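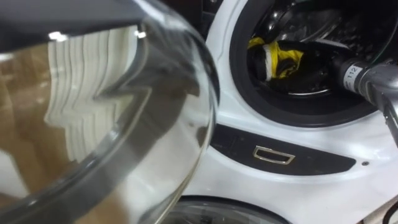

Quick one tonight, I start at six tomorrow and the lunches aren't made. People keep asking what it's like at work now that Kasmont has put the arms in, so I'm writing it down once and you can all stop texting me. Short version: slower than the brochure, faster than me after two in the arvo. The bit I can't stop watching is the unloading. A grey arm going in past the rubber after some yellow and black thing bunched up in the drum, with 112 on its label, which is what we all call it now. One-twelve. As in "don't stand there, One-twelve's working". I've been sticking my own arm in front loaders for 11 years and I never once thought about how far you have to reach.

My shoulder thinks about it though. That's the part I'd tell anyone. Wet cotton is heavy and it knots, and you pull from a bad angle all day, and by January I was sleeping on my left side only. Physio every second week, heat pack on the couch, the lot. I've had three decent weeks now. Could be the arm, could be the new physio. I'm not going to argue with it.

What's changed for us. Rosters, mainly. There were 13 of us on days and there's still 13, they put that in writing and Zohreh Nikzad made them read it out loud at the meeting, good on her. But the jobs have moved. Less hauling, more sorting and a lot more checking. Pockets. Everything goes through a person's hands before the wash because of pens. We had one biro go through a Hallthorpe load and that was 26 pillowcases gone to rags.

And there's the tablet. Everytime the arm stops it puts up a message and someone has to go and clear it, and that someone is whoever's closest, so you end up drifting away from it a bit. I counted one shift for the supervisor – 414 pieces through and 11 stops. She wrote it on the whiteboard and was pleased. I thought 11 was a lot. Apparently the first week was worse, I was on leave for that.

Pay is the sore point. If I'm clearing faults and filling in the log I'm doing something that isn't in my classification, and I've said so. They said they'd look at it. Still looking.

The younger ones took to it straight away. I didn't. First few days I stood there with my arms folded like my nan. You lose the chat too, that's a real thing, when two of you emptied a machine together you got the whole weekend out of each other. Now I'm at the sorting bench and the other person's down the far end by the dryers, and you can't yell over those.

But I can lift the kettle right handed again. So.

Things still to sort out, for my own benefit: ask about the glove order, ask Zohreh if the Drinmont site got the same deal on hours, find out who has my good scissors. Also they want two of us to do a training day on the fault codes, paid, lunch included, and I've put my name down. Proabably mad. The booklet is 26 pages and I've read four.

Right, lunches. Will do a proper post about the garden on the weekend, the beans have gone feral.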